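Teaching by hand, part two: what goes wrong before the learning starts

11 May 2019
Posted by the author

The first part of this covered the pendant and why I gave up on it. Moving an arm one joint at a time with buttons is fine for a weld seam or a pick position. It is a poor way to get across anything a person would do without thinking, such as shelving a book. My best pendant run for a single book took 7 minutes and the result was not worth keeping.

This part is about the two methods that remain: driving the arm remotely, and leaving the arm out of it and holding the grippers yourself.

Remote control

We started with a leader and follower pair. The operator moves a small arm, the big arm copies it. The software was Dutum, which does the joint mapping and logs everything at a fixed rate. It is decent. The documentation is thin, and the section on homing offsets is wrong in a way that cost me a day, but once it is running it stays running.

The trouble is in the operator. With no force coming back up the line you judge contact by eye, and people judge contact badly by eye. They approach slowly, stop short, creep forward, stop again. All of that goes into the log. A policy trained on it will approach slowly, stop short and creep forward, and you have then spent a week teaching a machine to hesitate.

Some of it can be cut in post. I wrote a filter that drops samples where the commanded velocity sits under a threshold for more than half a second. That helps with the pauses. It does nothing for the creeping, and if you set it too hard it also removes the pause that was there for a reason, such as waiting for an object to stop swinging.

The other cost is fatigue. After an hour on the leader arm my own runs were visibly worse than my first ones. I now stop at 45 minutes regardless of how I feel.

Hand-held grippers

The alternative is to hold a gripper in each hand and do the task directly. The fingers are of the same kind as those on the arm, so what the fingers can and cannot do carries over. You feel the load in your wrists. Contact is obvious. You move at something close to normal speed.

What you lose is any guarantee that the arm could have made the same movement. A human wrist goes to places that a six-axis arm reaches only by flipping its elbow, and a human will happily lean over a table to get there. Every recorded run therefore has to be checked against the kinematics afterwards. I do this offline. The check solves for joint angles along the path, flags any step where no solution exists, and also flags any step where the solution jumps. The second test matters more. A path with a gap in it is plainly bad, whereas a path with a jump will replay nicely until the moment it doesn't.

In September we recorded a first set of 520 runs this way under the name Gokcombe, across several tabletop tasks. The book task gave the most rejected runs, nearly all of them at the lift.

Why books are awkward

A book is a hinged object with a loose middle. Grip it by the spine and it behaves. Grip it by the open edge and the covers close, but the pages inside can slide. Stack two and you have a surface between them with very little friction, especially if the covers are glossy. Tilt the stack far enough and the top one leaves.

A person deals with this by changing grip part way through, or by trapping the top book with a thumb. A two-finger gripper has no spare thumb. The options are to clamp the whole stack at once, which limits the thickness, or to move the books singly, which doubles the run length. Clamping is quicker and fails more. I have kept both in the set, labelled separately.

Size order makes a difference too. A small book on a bigger one leaves a ledge, and the fingertip plate then has to bear on one book or the other depending on how far in you reach. I settled on reaching in further than feels natural.

Setup notes

These are the rules I would give anyone repeating it. They are in the order I learned them.

1. Route the cables before you start and then do a full run with the recorder off. A cable that is fine with the hands low may pull tight at the top of the lift. If you feel it tug, the run is contaminated, as you will have corrected for it without noticing.

2. Keep both grippers in view of the head camera for the whole run, including the one doing nothing. The idle hand is still data. If it wanders off, the model has to guess where it went.

3. Start every run from the same rest pose. I put tape on the table for this. Marnton make a fixed cradle that would do it better, but it costs more than the table.

4. Vary the placement of the objects and leave the furniture alone. Five layouts per task was enough to stop the policy from memorising positions. With 3 it still did.

5. Finish the lift before you begin the turn. Doing both together looks fluent and gives you a path that the kinematic check will throw out more often than not. Lift the stack clear, settle it, then tilt towards the stand.

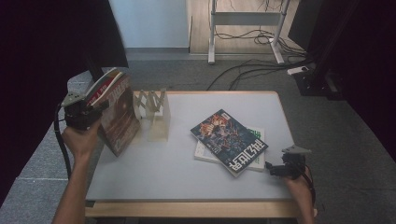 6. Write down failures at the time. A dropped book is a useful run if it is labelled as a drop and a harmful one if it isn't. I tried labelling from the recordings at the end of the day and got several wrong.

7. Check the clock on each device. Mine drifted apart over a long session, by enough that the fingers appeared to close before reaching the object. Resync between tasks.

Where this leaves the two methods

I still use both. Remote control for anything near the edge of the arm's reach, where I want to know the joints can do it, and hand-held for everything on an ordinary tabletop. The logs go into the same format with a flag for the source. Mixing them in training has worked so far, provided the remote runs are resampled to match the speed of the others – left alone they are slow enough to dominate by sample count.

The conversion script is a mess of special cases and I am not going to post it in its present state. The kinematic check is cleaner. It currently assumes the Teixeira arm we have here, with the joint limits typed in by hand, and I want to move those to a config file before anyone else uses it.

Next part will be on gripper width, which I have been logging in the wrong units.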